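Print this page | E-mail this page

Handout 7: Reading a Productivity Claim
Course notes, Work and Its Measurement
Revised 26 June 2026

Bring these notes to the next session along with the Lakosska report. If you have only read the executive summary of the report, you haven't read the report, and the discussion will be hard to follow.

We ended last time with the open-plan office. For decades, employers were told that taking down walls would get people talking, and that talking would raise output. Some people did talk more. Whether anyone produced more is a separate question, and the people selling the furniture were not in a hurry to ask it. Today's topic is the claim that tidy work surfaces make for better work. You've heard it from managers, from magazines, and probably from a parent. I want you to treat it the way you would treat any claim made by someone with shelving to sell.

Start with the words. "Tidy" is doing several jobs. It can mean that few things are out, that things are lined up, that things go back where they came from, or that the boss walking by is pleased. These are different conditions. A watch repair bench may have many small parts out in strict order. A bare desk may have a drawer under it that no one dares open. Any study that scores "tidiness" on one scale has already mixed these up.

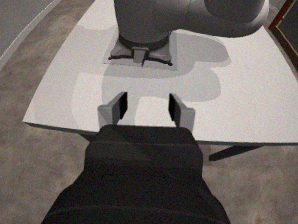

"Better work" is no easier. The Lakosska report uses three measures: tasks finished per shift, errors caught at inspection, and how workers rated their own day. It then adds them into one score. Ask yourself what a rise in that score would tell you. A shop that finished fewer tasks, made the same number of errors, and felt wonderful could come out ahead. The authors say the weights were "agreed with stakeholders." They don't say which ones, or what the score looked like before the agreement.

Now the design. The study followed 2 sites owned by the Seyoum company. One site got the clear-surface program in August and the other did not. The site with the program improved. So far so good, but look at the appendix. The same site also got new lighting, a shorter inspection form, and a shift supervisor moved over from the other location. Any of these could account for the change. So could the plain fact that someone was finally paying attention to the place — a problem that comes up every time we study people who know they are being studied.

A second trouble is the size of the comparison. The report says it covers 2000 worker-days, and the number is printed in large type on the cover. But the program was given to a site, and everyone at that site got it together. Worker-days within one site are not independent of each other. If the heating fails, it fails for all of them. The honest sample for the main question is one site against one site, and no amount of large type will fix that.
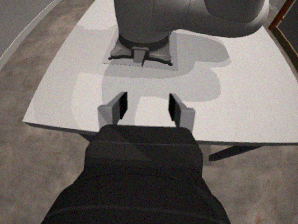

Fig. 1. A clear work surface.

The cost side gets even less care. Keeping a surface clear takes time. Somebody puts things away and somebody gets them out again. At the Seyoum sites this was done in the last part of the shift and logged as "close-down," and close-down was left out of the hours used to work out tasks per hour. Put it back in and the gain shrinks. I can't tell you by how much, as the report doesn't give the close-down hours for the comparison site. I wrote to ask and got a brochure.

None of this shows that the claim is false. Please don't write in your papers that I said so. Clear surfaces may well help in some trades. Where a stray part can fall into a machine, or where tools must be accounted for, the case is strong and doesn't need a composite score. My complaint is with the jump from those cases to every desk in the country.

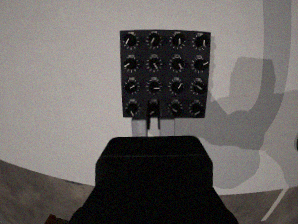

SECTION 3: CONTROLS AND LAYOUT

The older research on how work is laid out is mostly more careful than the tidiness literature, perhaps because it asked smaller questions. Does a person reach for the wrong control less often when related controls are grouped? Does a label placed above a control get read more reliably than one placed below, where the hand hides it? You can test these with a stopwatch and a tally sheet. The answers are modest and they come with conditions attached, such as how long the person has been doing the job.

Compare the Drindero guide, which is on your reading list mainly as a warning. It takes findings from control layout and applies them to filing, e-mail, and family kitchens. The step is never defended. A finding about which knob a trained operator turns has little to say about where you keep your scissors. 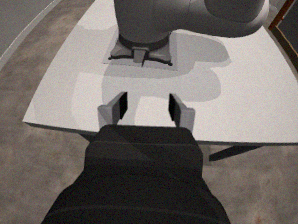
The Rasta pilot is a better model. It is small and a bit dull. It had each worker spend part of the time under the clear-surface rule and part without it, in an order set by lot, and it counted the clearing time as work. The authors found a difference too small to tell from zero and said so in the first paragraph. I notice that it is cited far less often than Lakosska.

For next session, write two pages on one of these:

- Redesign the Lakosska study with the same budget. State what you would give up.
- Find a tidiness claim in a trade magazine and trace it to its source. If the trail runs out, say where.
- Defend the composite score. I'm not persuaded it can be done, but I would like to see someone try.

Late papers lose a grade.

Print this page | E-mail this page

Reader comments (3)

shiftwork_mom: I worked under one of these programs. We hid everything in a cart and pulled the cart back out in the morning. It scored great.

TK: You are a little hard on Lakosska. Most companies won't let you randomize anything, so one site against one site is often all you can get.

benchrat: Agree with TK, but then don't put worker-days on the cover. Is the Rasta paper available outside the library login?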